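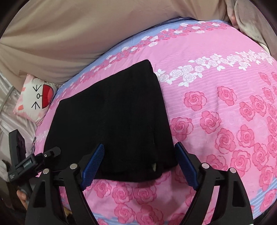
Bình Âu wrote:

> I've gone through the discharge record for the Kivi gauge and I don't think the top end of the rating is usable for the Hedley Road crossing. The December peak is published as 1354 cfs. Nothing close to that has been measured with a meter. The curve up there is a straight log extension, and the creek was out of its banks on the left side before it got to that stage. If we size the new culvert on that number we may be building for a flood that never came down the channel. I would rather use the regional regression and drop the gauge.
>
> Second point. The low-flow readings have drifted since the gravel bar moved, and the shift corrections in the file stop well before the end of the record. Is anyone maintaining those?

I agree with the first half of this and disagree with dropping the gauge.

On the extension: yes, it is weak. The file holds 126 discharge measurements, and nearly all of them were made by wading. The few high ones were taken from the old Stekska bridge, which is far enough downstream that the side channel has already rejoined. They are measurements of total flow, while the gauge pool sees only the main channel once water is over the left bank. Whoever drew the curve treated the two as the same section. At bankfull and below it makes no difference. Above bankfull the rating should have a break in slope, and it doesn't have one.

What I'd add is that the error may run in the opposite direction from the one you assume. A straight extension on log paper keeps the channel's exponent going up past the bank. When the floodplain starts to carry water, the width increases quickly for a small rise in stage, so the true total flow would be more than the extension gives. If instead the left bank only stores water and returns it slowly, the extension is closer to right or somewhat high. Which of those applies depends on whether the low ground behind the bank is connected at its downstream end. On the current terrain model it looks connected. On the ground there is an old farm berm across the outlet, and I don't know whether it has a gap.

So the published peak is uncertain both ways. I would not describe it as a flood that never came down the channel.

On the regression: it has its own trouble at this site. The regional equations use drainage area, mean annual precipitation and percent storage. The storage term is mapped from lakes and wetlands, and the Bredska wetland complex is counted in full even though the main ditch now cuts straight through it. Water passes the wetland in the ditch on everything but the largest events. Counting that area as storage pushes the estimate down, and I would not want a low-biased number for a crossing that has already been overtopped. If we do run the regression, please run it with and without Bredska in the storage term and report both.

My suggestion is to keep the gauge and repair the top of the curve by indirect means:

1. Survey the December high-water marks again before they are lost. There were good debris lines on the right bank between the gauge and the crossing. The ones on the left bank were poor even then, mostly grass wrack on fence wire.
2. Run a slope-area computation on the straight reach above the crossing, using 2 roughness values for the overbank so we can see how much the answer moves.
3. Compute flow through and over the existing culvert from the same marks. The road profile was surveyed for the paving job, so the weir portion needs no new field work. The inlet was partly plugged with wood after the event, and we have no record of how plugged it was at the peak. That makes this the weaker check.
4. Redraw the rating above bankfull with a break, rate the upper leg as poor in the station notes, and carry the uncertainty into the design flow.

If the slope-area result and the culvert result land within 30 percent of one another I'd be content to use the gauge. If they don't, I'd use the higher of the two for the structure and say why in the memo.

I would also separate the question of the design flow from the question of the span. The span at Hedley Road should be controlled by channel width and by passage of wood and gravel, and both of those argue for an open-bottom structure wider than bankfull. Once it is that wide, capacity is unlikely to be the limit at any flow being discussed. Where the peak matters is scour at the footings, and the road sag to the east, where the water went over last time. Raising the sag would send more flow through the structure and put more backwater on the left bank field. Leaving it low keeps a relief path. I prefer leaving it low and armoring the downstream shoulder, but the road department will have a view on that and it should be asked before the hydraulic model is built, to save running it twice.

On the shifts: they are not being maintained. The last correction was entered before the bar moved, and everything since has been computed on the base curve. Looking at the wading measurements made afterward, the control appears to have filled, so the base curve now gives too much flow for a given stage at the low end. This has no bearing on the culvert. It does matter for the summer low-flow numbers that the fish passage people are using, and those should be marked provisional until someone has worked through them. I can do that, but I need the original measurement sheets. The spreadsheet version has lost the control remarks column, and without it I can't tell a real shift from a reading made with leaves on the riffle.

One smaller item – the datum. The staff plate was reset after ice damage and the level notes for the reset are not in the station folder. Before anybody ties high-water marks to the gauge, please run levels from both reference marks to the plate. The brass cap on the Stekska abutment is the more trustworthy one. The lag bolt in the cottonwood should be checked against it and not used by itself.

Bình, could you send me the terrain model tile for the left bank, and the point file if you have it? I'd like to look at the ground returns along the berm – a gap may have been smoothed over in the gridding.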